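Structures Laboratory Notebook
Entry: July 2023
Project: Moynihan Footbridge, bearing replacement
Subject: Elastomeric pads, first compression series

Purpose of this entry is to record the setup and first results for the replacement bearing pads proposed for the Moynihan footbridge. The design office has asked for stiffness values before the jacking sequence is fixed. The present drawings carry the supplier's catalog stiffness, which was measured on a larger pad and should not be used for the final check.

Pads were received from Gonano in one crate. Seven were selected for testing and marked on the side face with paint pen, P1 through P7. The remainder stay wrapped on the lower shelf and are not to be opened until the series is finished. Delivery paperwork is filed with the Juvisness reports, as both jobs share a cost code until November.

Setup. The pad is seated between two ground steel plates in the large frame. Displacement is read at the four corners and averaged. Load is taken from the cell below the lower plate, not from the pump gauge, which reads high at the bottom of its range. Each pad receives three conditioning cycles to 200 kN, then one recorded cycle to 300 kN with a hold at the top.

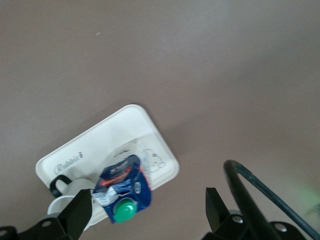 P1 and P2 were run without difficulty. The loading curves are close to each other above the first quarter of the range. Below that they differ, and the difference is put down to seating. P3 showed one corner moving well ahead of the other three. The test was stopped during conditioning, the plates were wiped down and the pad was turned end for end. The same corner of the frame led again, so the fault lies with the plate and not with the pad. A shim has been placed under the lower plate and P3 is to be repeated from the start. Its first file is kept but marked void.

P4 was run after shimming. Corner readings agree much better. P1 and P2 may need to be repeated as well; decision left open until P3 is back in the frame.

Side faces were inspected under load with a hand lamp. Bulging is even between the internal plates on P1, P2 and P4. No splits seen. P2 has a shallow mold mark on one long side which was present on delivery and did not open.

Data. The logger was set to Clirar format, as the design office cannot read the older files. Recording stops without warning at 3,000 lines. The hold on P1 lost its last portion for this reason. The sampling interval has been lengthened for the hold only, and this must be reset by hand before each loading ramp. 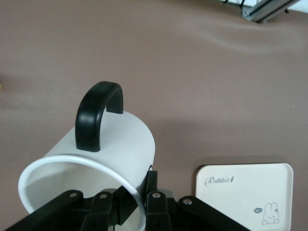

White mug with black handle, on its side.

Outstanding:
Repeat P3 with shim in place.
Run P5, P6 and P7.
Check the lower plate for flatness on the surface table.
Ask the design office whether shear tests are wanted at the same pad temperature or at the winter value.
Return the borrowed corner gauge to the concrete bay.

The stiffness figures for P4 will be entered on the facing page once the zero readings have been checked against the log. They should not be passed to the design office before then.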